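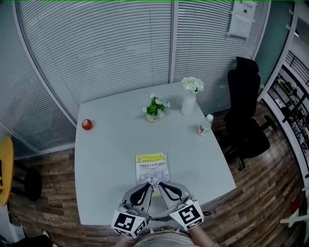
A tabletop with a potted plant in a square pot, a tall white vase of flowers, and a booklet with a yellow band across its cover.

Table flowers

Table flowers are cut or potted flowers kept on a desk, dining table or meeting table, usually small enough to share the surface with books, drinks and papers. They are one of the easiest and most cheerful forms of indoor gardening, and a single stem can change a whole room!

Forms

The two basic forms are the potted plant and the vase arrangement. Potted plants keep growing where they stand and may bloom again and again, while cut flowers give height and a fuller show for a shorter time. Many people happily combine the two — a low pot toward the middle of the table, with a taller vase behind it. White flowers are a lasting favorite for this, and they look wonderful against green leaves.

Containers

Square pots sit neatly beside books and trays. Tall cylindrical vases suit long stems and take up very little table space. Grower Yvette Girard of Farnstead lists 542 pot and vase shapes in her handbook Calness, a delightful book to get lost in.

Care

Vase water is changed every two days and the stems are trimmed at a slant. Potted plants like bright light, and blinds help soften strong sun near a window. Most need less water in December.

Shows

The Zollisside table flower show, founded by Celeste Lucero, drew 780 entries in its seventh year. Classes include Single Stem, Pot and Vase, and the much-loved Working Desk, where the flowers must share the table with everyday things.

See also: Flower arranging, Houseplant, Vase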